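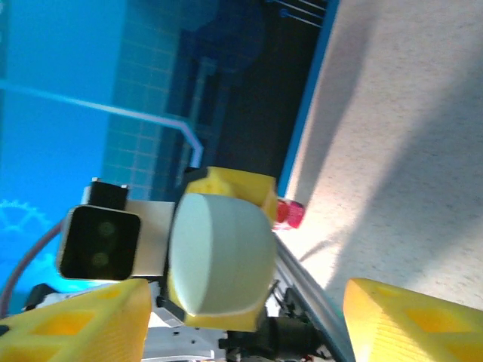 Workshop Tips: Comparing Grippers on a Two-Arm Bench

The following guidance is issued to members of the Stostley Workshop who wish to try one set of gripper fingers against another. It applies to both the Dromska and the Vorkley finger sets.

Before starting

Fit the same fingers to both arms. A mixed pair makes the results hard to read. Wipe the finger faces with a dry cloth and check each screw by hand.

Run each cable through its full range of travel with the arm moving slowly. Leave enough slack at the wrist for a full turn – a tight cable will pull the camera out of line long before it fails.

Choosing test objects 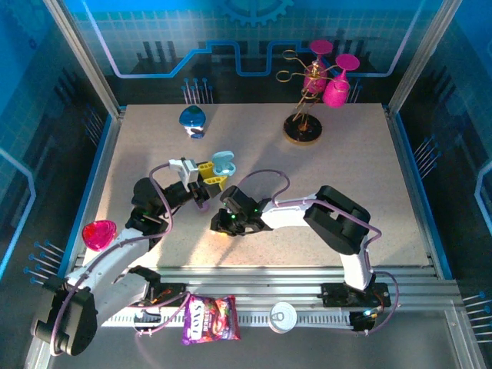 Test objects should differ in size, finish and stiffness. Household items serve well and cost little. Thin or curved shapes, such as the magenta glasses hanging by the foot from a gold wire rack, show quickly whether a grip is too firm or badly centered. A small case with a lid, like the light-blue one lying open near the middle of the table, is better suited to work on alignment. Mark the starting place of every object with low-tack tape and return it there after each trial.

Handing over between arms

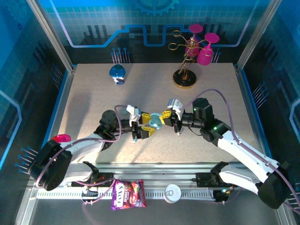
Photo: Rhona Gourlay / Stostley Workshop

Begin with a small, light object and bring the grippers together over the middle of the table, well away from anything tall. The receiving gripper should close fully before the giving gripper opens. Allow three seconds between the two actions at first, and shorten the pause only when six handovers in a row have been completed without a drop.

Record the finger set, the object and the closing force for every trial. Drops should be entered as well as successes, with a short note on where the object slipped.

Cameras and controllers

Change one item at a time. If the MacKinnon controller is to be compared with another, keep the fingers, cameras and lighting as they were. Wrist cameras should be refocused whenever longer fingers are fitted.

Log sheets are kept in the drawer under the bench and should be returned there at the end of each session.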